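# Lorkis two-finger gripper and table cell: demonstration visits

Vestov sells the Lorkis gripper on its own or as part of a complete table cell. This page covers the open days and private demonstrations we run at the Godley showroom, what you can see there, and how to book.

## What we show

The standard demonstration is a pick-and-place job on a gray tabletop. The arm works with toy vegetables, a plate and a woven basket. We use toy produce in the showroom and save real product for private sessions, where visitors bring their own.

Remedios Pangilinan runs most of the demonstrations. She starts with the gripper open and the arm at rest, goes over the stop button and the floor line, and then runs the job at reduced speed before bringing it up. Visitors can ask for any step to be repeated. A full session lasts 75 minutes, and the last part is left open for questions.

The vegetables differ in shape on purpose. A carrot tapers, a potato is lumpy and doesn't sit the same way twice, and a chili pepper is long, thin and curved. The same pair of fingers handles all of them with no tool change.
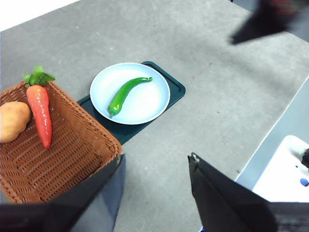
**Do I need to know how to program a robot before I come?**

Most visitors don't, and the session assumes no background. Positions are taught by moving the arm by hand and pressing a key on the pendant. If you do have programming staff, bring them along and we will go through the script editor and the I/O list separately.

## What the gripper does

Lorkis is an electric parallel gripper with two fingers. It needs no compressed air. Opening width and closing force are set in the job file, so one program can hold a soft item lightly and a hard one firmly.

- Drive: electric, single motor
- Stroke: up to 40 mm per finger
- Finger change: two screws, hex key supplied
- Camera: wrist mount, color, included with the table cell and optional with the gripper alone
- Cable length: 269 cm, gripper to controller

The fingers in the showroom are the standard black set. Narrow fingers and blank fingers for your own machining are also in stock. If you plan to machine your own, ask for the drawing before your visit and we can talk it over at the bench.

The wrist camera feed is sent to a monitor beside the cell during the demonstration. People standing at the back can follow the work from there, and it gives a fair idea of what the system has to go on when it looks for a part. Lighting matters more than most buyers expect. The showroom has plain overhead light and nothing special added, so results there should carry over to an ordinary workshop.

## Baskets, trays and bins

Several customers have asked about woven baskets. They are harder than plastic bins. The rim is uneven, the sides flare, and fingertips can catch in the weave if the approach is too low. Rodel Buenaventura, who sets up the cells before they ship, adds a clearance height to every basket job and teaches the release point by hand. He is usually at the open days and will go through the settings with anyone packing into this kind of container.

With the arm clear of the basket, the fingers can be brought almost closed before the next move. A closed gripper takes up less room and is less likely to knock something on the way past — worth doing on a small table.

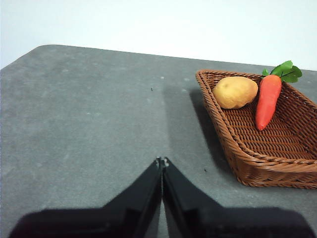 The setting for this is called travel width. It is saved with the job, and you can set a different value for each leg of the path. We suggest starting narrow and opening only at the approach point. Opening late costs a little cycle time, so shops with plenty of space often leave the fingers open the whole way.

For flat trays and plates the approach is simpler, but the job needs a firm lower limit so the fingertips stop short of the surface. Rodel sets this with a feeler gauge and can show you how.

## Bringing your own parts

Private sessions can be run with your product. Please send a short list ahead of time with sizes and weights. Anything over 332 grams should be discussed first, as it may need the larger finger set. Food is fine if it is dry and firm. We can't take powders, live animals or anything that needs cold storage.

Radoslava Zeman handles technical questions before the visit and will tell you plainly if the gripper is a poor match. Wet fish and thin plastic film have both been turned down.

## Open days

The next open day at Godley is in June. Doors open at 9:30 a.m. and the first demonstration starts at 10. Children are welcome behind the floor line with an adult. Flat shoes are required for anyone going inside it.

Eduardo Layug takes the same cell to our Cabanatuan office later in the season, where Crisanto Bañez will host sessions in Tagalog and English. Dates for those visits go out by email to registered customers first.

## Booking

Use the booking form or call the showroom desk. Tell us how many people are coming, whether you want the standard demonstration or a private session, and if you need a printed quote on the day. Parking is at the rear of the building.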